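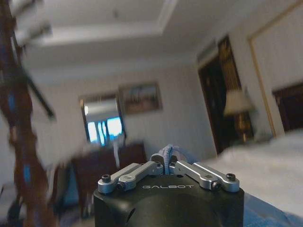 La pinza, con la marca GALBOT en la carcasa

Visita a la demo del robot en el hotel Montes, ¿merece la pena ir con un grupo?

Publicado por Shobha Kurup

Hola. Llevo a 11 alumnos de un ciclo de alojamiento y nos ofrecen plaza en la jornada de puertas abiertas de Clelgate, la de la habitación con el robot que recoge ropa. Son 200 km ida y vuelta en autobús. Dudas rápidas: ¿se ve de cerca o desde el pasillo? ¿cuánto dura? ¿dejan preguntar? He visto solo el folleto y no aclara nada. Gracias!!

Vesna Vlachou

Estuve el 17/5/25. Se entra en la habitación, sí, pero en turnos de cinco, así que con 11 te toca hacer tres turnos — avisa antes. Cada pase, 30 minutos.
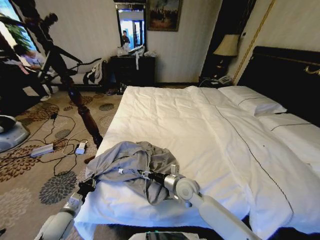
El trabajo es con prendas sueltas encima de la cama. Va despacio, que nadie espere el ritmo de una camarera de pisos. A mí eso me pareció lo mejor, da tiempo a fijarse en cómo abre los dedos y por dónde agarra la tela. Preguntar, todo lo que quieras. El chico que explica contesta bien lo técnico, de hostelería sabe poquito.

Ojo con el suelo: hay cables y una regleta sobre la moqueta. Calzado plano y mochilas fuera. 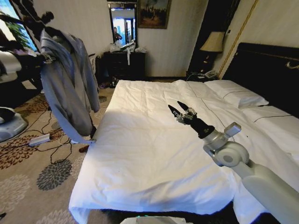 Yo pediría el primer turno de la mañana. En el último ya iban con prisa y se saltaron las preguntas. Y que los alumos lleven pensado algo concreto, tipo qué pasa con una sábana bajera, con una percha, etc. De hacer la cama entera no vi nada, por si contabais con eso. 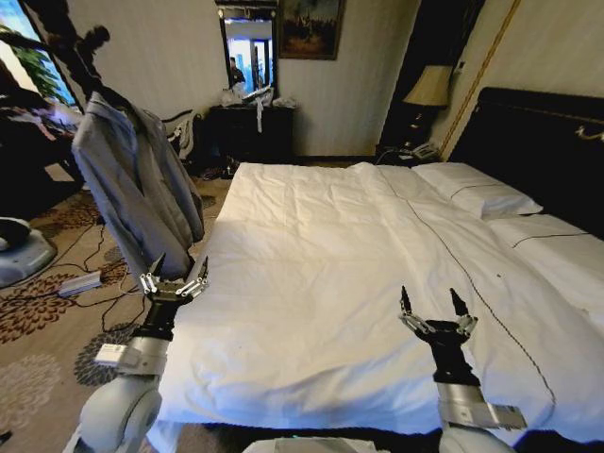
Chaqueta gris en el perchero y las dos pinzas abiertas

Se me olvidaba, el autobús no puede parar en la puerta. Nosotros bajamos en la plaza y andando.

Mirsad Georgiev

Depende del grupo. Los mios se aburrieron a los diez minutos.

Rodrigo Patrício

Lo que dice Vesna. Añado: la inscripcion de grupos va por correo, el formulario web es solo individual y te da error sin explicar por qué. A mí me contestaron en dos días. Si vais en mayo pregunta tambien por Prakia, que está al lado y enseña la lavandería — así el viaje os cunde más.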